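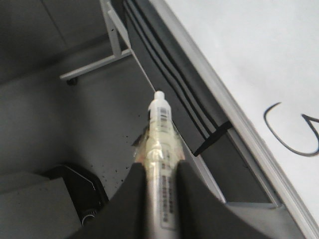
I'd wanted a plug-in hybrid for ages, and in January I finally traded the old wagon for a Candinen Roltness. It's now done 3462 km with me, so I reckon I'm allowed an opinion!

First, the driving. Around town it's lovely – quiet, quick off the lights and very easy to park for something this size (the steering is light as anything, maybe too light on the highway). I do the school run and the shops on battery alone and the petrol engine hardly gets a look in. When it does kick in, you hear it, mostly going uphill, where it drones a bit until you back off.

Charging at home is simple enough. I plug it into an ordinary power point in the garage when I get in and it's full by breakfast. The cable is on the stiff side though, and the bag they give you for it is too small, so mine lives in a heap behind the driver's seat.

The boot is my main grumble. They quote 472 litres, but the floor is high and the pram only goes in on its side. There's a hidden tray underneath which is handy for jumper leads and not much else. Back seats are great, plenty of knee room, and both kids can reach their own air vents.

Then there's the touchscreen. Why does the demister need two taps? I've got used to it, sort of, but on a cold morning I still swear at it. The colour of the night display is nice and soft, and my phone has connected every time bar once.

I swapped the standard tyres for a set of Kastums after 4 weeks, as the originals were noisy on coarse bitumen, and that made a bigger difference than I expected. The Pietrzak roof racks fit fine too, with a bit of whistle over 80.

Would I buy it again? Yes, but I'd go for the grey cloth seats next time. The cream ones already have sultana in them.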